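Deten Conversation Set for Residence Halls
Skernley Campus Education Supplies

The Deten set is a discussion kit for peer educators who run sessions on dating, consent and friendship with first-year students. It was written by Tegwen Craddock, who ran hall programs at Kemeys College before joining us. One set serves a group of up to 26 students and one or two facilitators.

A full session runs 30 minutes. The prompts can also be used one at a time at the start of a floor meeting.
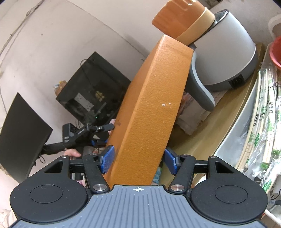

Blue finger pads on a piece with an orange pebble texture

What you get
Facilitator guide, spiral bound
12 scenario sheets
13 discussion prompts
Sign-in sheet and feedback form, both free to photocopy
Local resources page, left blank for your own office hours and phone numbers

The scenarios use first names that work for any gender, and several deal with roommates and friends as well as couples. Topics include texting habits, saying no to plans, meeting a partner's family, and breaking up while living in the same building. Facilitators should read the guide before their first session. It covers what to do if a student discloses something, but does not replace your campus reporting training.

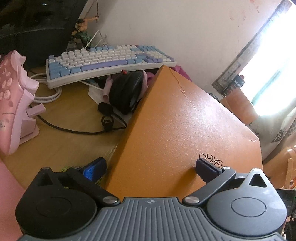
Orange-tan leather-covered box

Ordering
Sets ship from our Brurkport warehouse. Campus purchase orders are accepted. Orders for fall orientation should reach us by the end of May. Replacement scenario sheets are sold separately; please give the edition printed inside the guide's front cover.

Unused sets may be returned within 30 days.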